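Ollham 505 静音台式工作站

首页 / 产品 / 台式工作站 / Ollham 505

供货状态:可以订购
生产地点:Skála 工场
适用:录音室、图书馆的阅览区、翻译和排版的小办公室、家里的书房
本页内容:产品介绍、配置、安装、保养、保修、订购

产品介绍

Ollham 505 是一台给安静房间使用的台式工作站。我们公司 Lallum 在 Skála 组装这种机器,从选择机箱的铝材到最后的测试,都在同一个工场里进行。型号里的 505 就是机箱的高度,单位是毫米。以前的型号用字母命名,客户打电话的时候常常听错,所以从这一代开始我们用高度来命名。

我们的中文页面是我们自己写的,没有用翻译公司。如果有些句子读起来不太自然,请原谅。技术方面的数据我们检查得很仔细,和英文页面、捷克文页面的数据相同。如果您发现有不一样的地方,请写信给我们,我们会很感谢您。

很多客户在选择电脑的时候先看处理器的速度,然后看价格,最后才想到声音。等到机器放在桌子旁边,工作了一个下午,才发觉风扇的声音一直在耳朵里。录音的人当然很早就知道这个问题。可是做翻译的人、改文章的人、整理老照片的人,也是整天坐在机器旁边的。Ollham 505 首先是为这些人设计的。

它不追求最高的速度。如果您的工作是渲染很长的动画片,或者每天做大量的科学计算,请看我们的 Cadholm 系列。Cadholm 有风扇,机箱也更大,在满负荷的时候能连续工作很长的时间。Ollham 505 适合的工作是:文字处理、排版、照片的修改、多轨录音的剪辑、编写程序、管理数据库,以及一般的办公室工作。

机箱

机箱用铝和钢制造。侧面有散热片,热量从里面传到散热片上,再由房间里的空气带走。散热片需要空气从下面向上流动,所以机器应该直立使用,脚垫朝下。侧面和墙壁、书柜之间请留出至少 80 毫米的空间。如果空间更小,机器仍然可以工作,但是处理器会自己降低速度。

外面的颜色有两种:银白色和深灰色。两种颜色的价格相同。深灰色在阳光很强的房间里会稍微热一些,我们在南边有大窗户的房间里测试过,差别很小,对工作没有影响。请按照您的家具来选择就可以。

机箱的边缘都经过打磨。我们的老客户曾经告诉我们,第一代机箱在搬动的时候容易划伤手指,他们说得对。现在所有散热片的边缘都加工成圆的,搬动的时候不需要戴手套。不过机器比较重,因为铝的部分很厚。从地面搬到桌子上的时候,请两个人一起搬。

前面板上只有电源按钮和一个小指示灯。指示灯的亮度可以在设置里调低,也可以完全关掉。有一些客户把机器放在卧室里,他们特别要求这个功能。

声音

没有风扇的机器也不一定完全没有声音。电源里面的线圈有时会发出很细的声音,年轻人比较容易听到,年纪大的人常常听不到。每一台 Ollham 505 在离开工场以前,都在一个安静的小房间里通电,由我们的同事坐在旁边听。如果听到线圈的声音,就更换电源,然后再听一次。

如果您在机器里安装机械硬盘,就会有硬盘转动的声音。我们建议在安静的房间里只使用固态硬盘,把机械硬盘放在另外一个房间的网络存储设备里。网络存储设备可以向我们订购,也可以使用您已经有的设备,品牌没有限制。

配置

处理器:多种型号可以选择,最大功耗 60 瓦
内存:最少的配置适合办公室工作,录音和修改照片请选择较大的配置
内存插槽:2 个
固态硬盘:标准配置一块,可以增加第二块
显示输出:两个接口,可以同时连接两台显示器
网络:有线网络接口,无线网络是选装件
声音接口:前面一个耳机接口,后面一组输入和输出
电源:内置
机箱高度:505 毫米
颜色:银白色或者深灰色
操作系统:可以选择预装,也可以选择不预装

关于处理器

60 瓦这个限制是由散热片的面积决定的。有的客户自己买了功耗更高的处理器,装在我们的机箱里。机器能够启动,平时也看不出问题,但是在夏天工作时间长了以后,速度会下降很多。我们不禁止客户这样做,可是保修不包括这种情况引起的损坏。

选择处理器的时候,请先想一想您每天用得最多的软件。排版软件和文字处理软件大部分时间只用到一个核心,所以核心的速度比核心的数目重要。录音软件在加很多效果的时候能用到多个核心。编写程序的客户要看编译的时间占工作时间的多少。如果您不能决定,可以在订单的备注里写下软件的名称,我们会在确认订单以前给您回信,告诉您我们的意见。有时候我们的意见是选择便宜的那一种。

关于内存

内存是以后最容易增加的部件,因此第一次购买的时候不需要选择最大的配置。不过请注意,如果您现在选择较小的配置,最好只占用一个插槽,另外一个留着。在订购页面上有这个选项,名称是“单条安装”。单条安装的速度比双条安装慢一点,对文字工作没有可以感觉到的影响,对修改很大的照片有一些影响。

关于硬盘

标准配置里的固态硬盘用来安装系统和软件。第二块可以用来存放文件。把系统和文件分开放在两块硬盘上,有一个实际的好处:重新安装系统的时候,不会碰到您的文件。但这不等于备份。两块硬盘在同一个机箱里,机器被水浸湿或者丢失的时候,两块都会受到影响。请把重要的文件另外保存在别的地方。

我们在发货的时候附上一张备份的说明,只有一页纸。写这张说明是因为我们的维修部门常常接到这样的电话:硬盘坏了,里面有好几年的工作,没有别的副本。硬盘我们可以免费更换,里面的内容我们没有办法还给客户。

打开机箱

Ollham 505 允许用户自己打开。机箱上没有“撕开无效”的贴纸,打开以后保修继续有效。需要的工具只有一把十字螺丝刀,随机器一起提供。

打开以前请关机,拔掉电源线,然后等散热片变凉。刚刚关机的时候散热片的温度比较高,用手摸会不舒服。请在桌子上铺一块布,把机器侧着放下。螺丝请放在一个小碗或者盒盖里面。摸一下机箱的金属部分,把身上的静电放掉,然后再碰里面的部件。
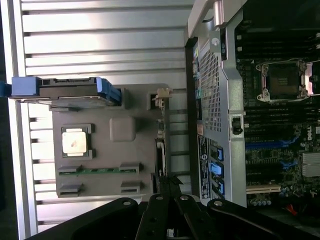 增加内存的时候,请先把插槽一端的卡扣推开。内存条上有一个缺口,要和插槽里的凸起对齐,两边一起用力压下去,听到“咔”的一声就是装好了。如果只有一边压下去,机器启动时会响三声,指示灯也会闪。这时候不要着急,关机,把内存条拿出来,再装一次。

增加固态硬盘的时候,螺丝非常小,容易掉到机箱的缝里。我们在配件袋里多放了两颗。请用手先把螺丝转进去几圈,再用螺丝刀,拧到不动就可以了,不需要很大的力气。

更换处理器的工作比较难。如果您以前没有做过,我们建议把机器送回工场,或者找当地的电脑店帮助。处理器和散热部件之间有一层导热膏,每次拆开以后都要擦干净,重新涂一层。涂得太多或者太少都不好。我们的配件商店里有小支的导热膏,一支可以使用好几次。打开过的导热膏请盖紧盖子,放在没有阳光的地方,变干以后就不要再用了。

装回侧板的时候,请先把下边放进槽里,再合上上边,最后按照对角的顺序拧螺丝。如果侧板合不上,通常是有一根线被夹在中间。请不要用力压,把线整理好以后再试。

第一次使用

箱子里有主机、电源线、螺丝刀、配件袋、说明书和备份说明。显示器、键盘和鼠标不包括在内。箱子和里面的纸质材料请保存好,以后如果要送回维修,用原来的箱子最安全。

冬天收到机器的时候,请不要马上打开电源。送货的车里很冷,机器搬进温暖的房间以后,里面可能会有水汽。把箱子打开,让机器在房间里放几个小时,早上收到的话下午就可以使用了。

请把显示器接在机箱后面的接口上,然后接键盘、鼠标和网络线,最后接电源线。按一下前面的按钮,指示灯会亮。第一次启动比平时慢,因为机器要检查内存,屏幕可能有一段时间是黑的。请不要在这个时候关掉电源。

如果您选择了不预装操作系统,机器会停在设置页面上,这是正常的情况。常见的操作系统我们都在工场里试过,声音、网络和睡眠的功能都可以使用。比较少见的操作系统我们没有办法全部试,但是可以提供主板的详细资料,请写信向我们要。

摆放的位置

最好的位置是桌子上面靠边的地方,或者桌子旁边的矮架子上。放在地上也可以,只是地上的灰尘多,需要常常清洁。请不要放在关着门的柜子里。也请不要在机器上面放书、纸张或者花盆。我们知道机箱的上面看起来很像一个可以放东西的地方,有一位图书馆的客户在上面放了一叠还书的卡片,到了下午机器就变得很慢。

暖气片的旁边也不合适。如果房间很小,没有别的地方,请让散热片朝着远离暖气的方向。

房间的温度在夏天比较高的时候,机器会把处理器的速度调低一些来保护自己。大多数的客户感觉不到。如果您感觉到了,可以在桌子上放一个小电扇,对着散热片慢慢地吹。当然这样就会有一点声音。

保养

Ollham 505 没有吸入空气的风扇,里面的灰尘比一般的电脑少得多。平时只要清洁外面。用干的软布或者软毛刷,顺着散热片的方向擦。深灰色的机箱容易看到指纹,可以用稍微湿的布擦,然后用干布再擦一遍。不要使用酒精和厨房的清洁剂,它们会让深灰色的表面变得不均匀。

一年一次打开机箱,看一看里面有没有灰尘,线有没有松。我们建议在九月做,夏天已经过去,暖气还没有开始。家里有猫或者狗的客户,请把次数增加到两次。

主板上的小电池可以使用很多年。如果有一天机器的时间总是不对,就应该更换这个电池。它是很普通的纽扣电池,在超市里可以买到,更换的方法写在说明书的最后一章。

配件

Ollham 505 的配件可以和主机一起订购,也可以以后再订购。

无线网络组件:包括卡和天线。天线装在后面,可以转动方向。铝的机箱会挡住信号,请不要只装卡而不装天线。

橡胶脚垫:标准的脚垫是硬的,适合木头的桌子。软的脚垫适合玻璃桌子,也适合录音室的架子。

桌下支架:用钢制造,可以固定在桌板的下面。支架两边是开放的,留出了散热需要的空间。安装以前请确认桌板的厚度和结实的程度,很薄的空心桌板不适合。

防尘布罩:只在长时间不使用的时候盖上。开机以前必须拿下来。布罩的前面有一个口袋,可以放说明书。

导热膏、备用螺丝、备用螺丝刀:请看配件商店的“小零件”一页。

保修

主机的保修期是 60 个月,从收到机器的那一天开始计算。保修包括所有在工场里安装的部件。自己增加的内存和硬盘,由卖给您的商店负责,但是不影响其他部件的保修。

需要维修的时候,请先写信告诉我们机器的序列号和问题的情况。序列号在机箱的底部,也在说明书的第一页。请尽量写清楚问题在什么时候出现,例如刚刚开机的时候,或者用了很久以后。有一半的问题可以通过写信解决,不用把机器送回来。如果必须送回来,我们安排运输公司到您那里取,保修期里的运费由我们付。

把机器送回来以前,请备份文件。如果文件不能给别人看,可以把硬盘拿出来留在家里,我们测试的时候使用工场的硬盘。请在信里说明一下,不然维修的同事会以为硬盘丢了。

保修不包括以下的情况:摔坏、进水、使用错误的电压、安装功耗超过限制的处理器。散热片上的划痕和轻微的颜色变化也不包括。遇到这些情况,我们仍然可以维修,会先告诉您价格,您同意以后才开始。

保修期过了以后怎么办

我们保存每一代机器的备用部件。机箱、侧板、按钮和脚垫是自己生产的,可以长期供应。主板和电源从别的工厂购买,停产以前我们会多买一些放在仓库里。如果将来同样的主板没有了,可以换成新一代的主板,机箱不需要换。Ollham 的几代机箱里面,主板的固定孔都在相同的位置。

不想再使用的机器可以送回给我们。能用的部件经过测试以后,装在给学校的机器里,不能用的铝材交给回收的工厂。送回旧机器的客户,购买新机器的时候有折扣,折扣的多少要看机器的情况。

订购和送货

请在订购页面上选择处理器、内存、硬盘和颜色。提交以后您会收到一封自动的信,然后还有一封由我们的同事写的确认信。请在收到确认信以后再付款。我们这样做是想在组装以前发现配置上的问题,比如选择了两台显示器却没有选择合适的线。

组装和测试需要的时间写在确认信里。测试包括长时间的满负荷运行和前面说过的听声音。这个过程不能缩短,急着使用的客户请提前告诉我们,我们有时候有已经完成的标准配置可以马上发出。

机器用木箱或者厚纸箱包装。送到以后,请在送货的人离开以前看一看箱子的外面。如果箱子破了或者湿了,请照相,并且在送货单上写明。这对以后处理赔偿很有帮助。

不满意的客户可以退货。请把所有的配件放回箱子里,包括螺丝刀。用过的机器我们会清除硬盘上的内容,再作为展示机出售。

和其他型号的比较

Ollham 505 和 Cadholm:Cadholm 有风扇,能使用功耗更高的处理器,也能安装大的显卡。它的声音不算大,但是在安静的房间里能听到。如果机器可以放在隔壁的房间,Cadholm 是很好的选择。两种机器的保修条件相同。

Ollham 505 和上一代 Ollham:上一代的机箱矮一些,散热片的面积也小一些。已经有上一代机器的客户,如果工作没有变化,没有必要更换。增加内存或者换一块大的固态硬盘,花的钱少,效果也很明显。

Ollham 505 和笔记本电脑:笔记本电脑可以带走,Ollham 505 不可以。有的客户两种都有,在外面用笔记本电脑写,回来以后在大显示器上修改。我们自己的办公室也是这样工作的。

资料下载

说明书(中文、英文、捷克文)
机箱尺寸图
主板资料
桌下支架的钻孔图
备份说明(一页)

联系我们

有问题请写信到 Lallum 的客户服务部,可以使用中文。中文的信由一位同事回答,她休假的时候回信会慢几天。打电话请使用英文或者捷克文。想听一听机器声音的客户,可以到 Skála 的展示室来,那里有两种颜色的 Ollham 505,都接着显示器,也可以带自己的耳机和文件来试。来以前请写信约一个时间,展示室中午关门。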